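New helpers on the packing floor at Winberg

JEKVILLE – If you have ever bought a tea sampler from the Winberg company and wondered who tucked all those little tins and packets so snugly into the box, the answer for a good long while has been Rania Tawfik and the rest of the morning crew on the packing floor. Since February they have had some company, in the form of two robot arms that take a share of the boxes, and the folks there have spent a good part of the spring teaching them how it's done.

The teaching is done by hand. For part of each shift, a packer picks up a gripper with two fingers and a small camera on it, and does the job with that in place of her own hand, over and over, at a table set up near the windows. The recordings go to Lakodham, the small firm that supplied the arms, and the arms learn from them. The crew had made 1,766 of these recordings by last Friday, and Tawfik (who has packed at Winberg longer than anyone else on her shift) made 472 of them herself.

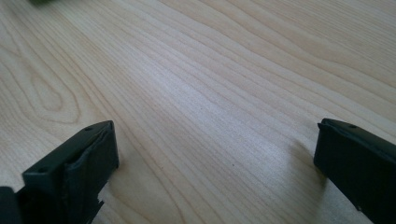 "My wrist was sore the first week, I won't lie to you," she said with a laugh, over a cup of the company's own peppermint. "You have to slow way down. You find out you've been doing a little twist at the end of every box for years and never knew it, and then you have to decide if you want the robot to do the twist too!"

They kept the twist, by the way.

Gervásio Lacerda, the floor manager, said the arms handle the plain samplers, the ones that go out the same way every time, while gift orders with ribbon and handwritten cards stay with people. No jobs have been cut, he said, though two openings left by retirements have not been filled, and he understands why that makes some of the crew uneasy. Eight packers have moved to a new schedule that splits the day between packing, recording and looking after the arms, and it comes with a modest raise.

Not everyone is sold on it yet. Akihiko Kudo, who works the afternoon shift, misses the chatter of a full line and finds it strange to stand by and wait for a machine to ask for help. He does like going home without a stiff back, though, and he has signed up for the next round of training.

That round starts after the summer orders are out the door, and will cover the larger holiday box.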